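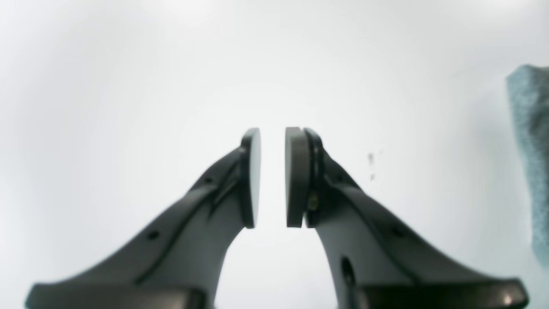 Ermelinda Barros told me, when I read her a draft of this section, that no one in her family has ever folded a dark sweater the same way twice, and that I should stop looking for a method. She may be right, but I kept looking.

4.2 Dark clothes on a pale table

I'll admit I picked dark clothes out of stubbornness. Navy and black hide their own seams, so you go hunting for a collar with your fingertips and come up with a cuff (I did this over and over!). Our home diaries from the Buvelik households had 600 entries on folding, and the grumbling about dark laundry started on page 2 and never let up. People wrote that they'd carry the pile to a window, or shake each thing out and let it hang for a moment before laying it down.
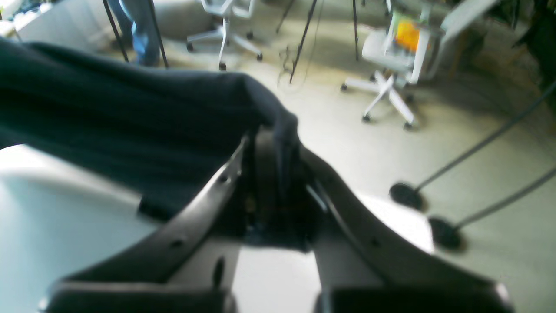 Geltell Papers in Household Studies, Vol. 16, p. 60

That hanging moment interests me most. Pinch a piece of clothing in one spot and the folds all run toward the pinch, and the rest goes wherever its weight takes it. Teodor Ziółkowski calls this "asking the shirt," and I've started saying it too. Lay it down after that and you've got some idea where the long side is – or you pick it up and ask again, which the diaries say happens plenty. 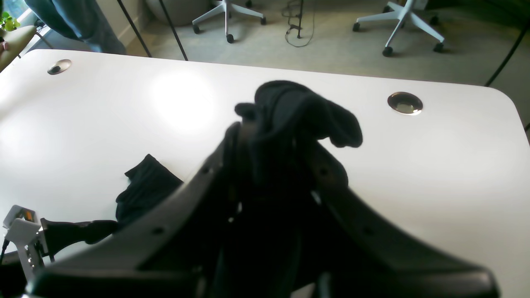

Figure 3. One black cloth lifted in a soft bunch, a second lying slightly folded on the white tabletop.

A cloth that's already lying flat gives you a corner to start from, and a crumpled one makes you find it. I come back to corners in 4.3, with the towel entries from June.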